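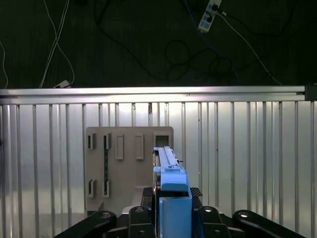 8/27/25

Parts teardown of the old office tower, part two. The first part, back in April, covered getting the side panel off and sorting out which screws belong to what. I have since put all of them in one jar, so ignore the labeling scheme from that post.

The plan is unchanged. The machine was a mail server at Zurkholm and was retired when they moved to Flotura. I want the memory and the drive cage out of it, and the board kept in a state where it can still be tested. The case goes to scrap at Brurnden, who take steel by weight but refuse anything with a power supply left in it.

Lay the tower on its side with the open face up. Unplug the power leads at the board end first. The main connector has a clip that needs to be squeezed fully before you pull. Rocking it lengthwise helps. Do not pull by the wires.

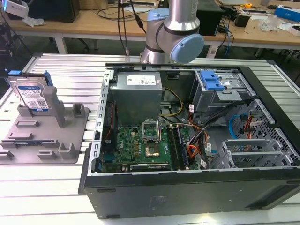 Memory comes next. Press the end clips outward and the modules lift by themselves; hold them by the short edges. Then the data cables. Mine had stiffened, and one connector lost its locking tab.

The socket deserves more care than the rest. With the retention frame up, keep tools and loose screws away from that area. A bent contact is hard to see and harder to straighten. I lost a board that way in April.

The power supply goes last, after the card. It is held by 3 screws on this model plus a tab inside the case, so slide it toward the front before lifting.

Total time was about 2 hours, most of it spent on cables. Halilović wants the drive cage for a storage build, and the memory is going into the spare desktop once I have checked it for errors overnight.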